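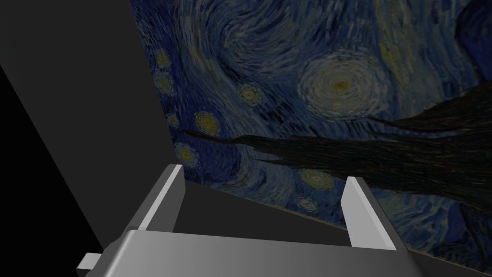

So I lost most of a week to a gripper that wouldn't grip, and I'm still a little sore about it.

Some background if you're new here. I've been teaching a simulated arm to pick things up off a table in my spare time, under the project name Bidon. Everything happens on the computer under my desk, nothing real gets dropped, and my downstairs neighbors are none the wiser. Each training run is a pile of episodes, and in each one the arm goes down, closes its two fingers on a block and tries to lift it. I randomize what's on the walls, so one run it's plain gray, the next it's bricks, and then all of a sudden you're working next to The Starry Night turned on its side. I like that one best, even if it does give the thing a bit of a dorm room feel.

Anyway! In August 2024 I kicked off a run of 600 episodes before bed and went to sleep feeling very pleased with myself. In the morning the log said 147 lifts. The run before that had been failing maybe one time in ten, so I just sat there with my coffee going no, no, no.

My first guess was the walls. It seemed so obvious. All those swirls and bright yellow stars, of course the poor network was confused! I spent an entire evening sorting failures by texture and came out with nothing. It was dropping blocks next to the plain gray wall just as happily as next to the Van Gogh. I posted about it on the Puvdale forum (hi, Puvdale people) and got four replies, three of which told me to turn down my learning rate. I did. It got slower and it still dropped everything.

What finally helped was the boring thing, replaying single episodes from the wrist camera one step at a time. I should do this first and I never do. The arm would come down in the right spot, the fingers would start to close, and then one of them would stop a hair early while the other kept going and shoved the block sideways. Same finger every time. In a few replays the block shot off across the table like a wet bar of soap, which was funny for the first two and less funny after that.

So, the cause. I'd swapped in a newer gripper model, the Karamanlidis one, and it has its own joint limits baked into the file. My old config had limits too. The simulator merged them without a word, and one finger ended up with the new limit and the other with mine. The difference was tiny, 22 ticks on the scale I use, and it was enough to wreck a whole night of training.

The fix was deleting one line. I'm not going to tell you how many hours went in before that line.

Two things I changed afterward. There's now a check at startup that opens and closes the fingers all the way and refuses to run if they don't match. And any run over 50 episodes stops itself if the lift rate falls through the floor early on - I don't need to pay for a night of electricity to find out at breakfast.

The part that bugs me is that I have a friend's real arm coming on loan in December, and I was planning to copy this config straight over. A finger hitting its stop early in simulation costs me some sleep. On a real one it's a motor pushing against something that won't move, with my hand probably somewhere nearby. I've ordered a proper stop button and it's getting wired up before anything else does.

The new run is going now, 3000 episodes this time. If you use Cokisen for your configs like I do, go look at whether it warns you about duplicate limits. Mine had the warning switched off, and I'm pretty sure I'm the one who switched it off.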